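Filed under: Government and Civics > Parties and Elections > Unit 4

Chapter 11
When the Leader Goes: Party Succession and the Rules Behind It

In August the governing party of Juserdale lost its leader, its majority and the key to the council chamber, in that order. The key turned up. The leader, a patient man called Sharifi, had resigned at breakfast time by way of a letter so polite that two of his colleagues read it as an offer to stay on.

What followed will occupy us for most of this chapter. Parties spend years arguing over what they believe and very little time on how they would replace the person at the top. The rules tend to sit in an appendix, written long ago by people who were thinking about somebody in particular. When a vacancy comes up, everyone reads the appendix at once, and everyone finds something different in it.

Juserdale's appendix said that a candidate needed the signatures of 300 members "in good standing." It did not say what good standing was. The Udlow branch took it to mean that dues were paid. The Dekholm branch took it to mean that dues were paid and that the member had been to a meeting, a test that would have shut out most of Dekholm.

Political scientists call the group that gets to choose a leader the selectorate. It can be tiny (the elected members alone) or very large (anyone who signs a form and hands over the price of a sandwich). Most parties land somewhere between the two and then complain about it. A small selectorate is quick and knows the candidates well, sometimes too well. A large one gives the winner a stronger claim to the job, and now and then a winner whom the elected members can't stand.

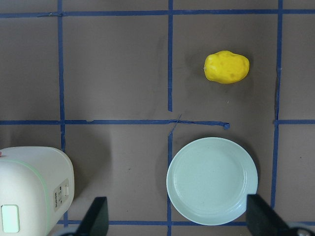
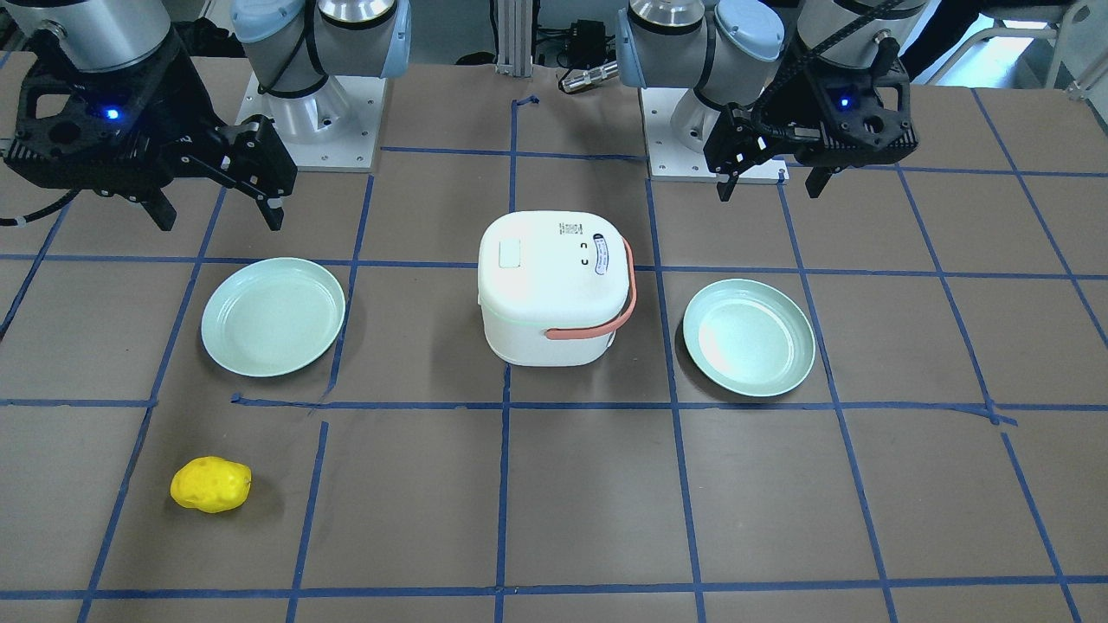 The second question is timing. A departing leader may go at once, leaving a deputy in charge, or may stay until a successor is picked. Sharifi stayed. He went on giving speeches about the future, a subject on which his audience had stopped consulting him, while the people who wanted his job sat behind him and practiced looking sad.

Of these, the one to watch was Kamran Alipour. He had told reporters he was not a candidate - he told them this at the opening of his campaign office - and he had grasped before his rivals did that the contest would be settled by the definition of a member. When the roll was finally checked, 164 of the names on his petition were challenged. We will return to them in Section 11.3, along with the cousin.

As you read, keep a note of who is allowed to interpret each rule, and when they were given that power.

Key terms: selectorate, interim leader, nomination threshold, membership roll

Related in this unit
Chapter 9: Why Parties Split
Chapter 10: Counting the Votes, and Counting Them Again
Chapter 12: Coalitions and Other Awkward Dinners
Source Reader: The Juserdale Appendix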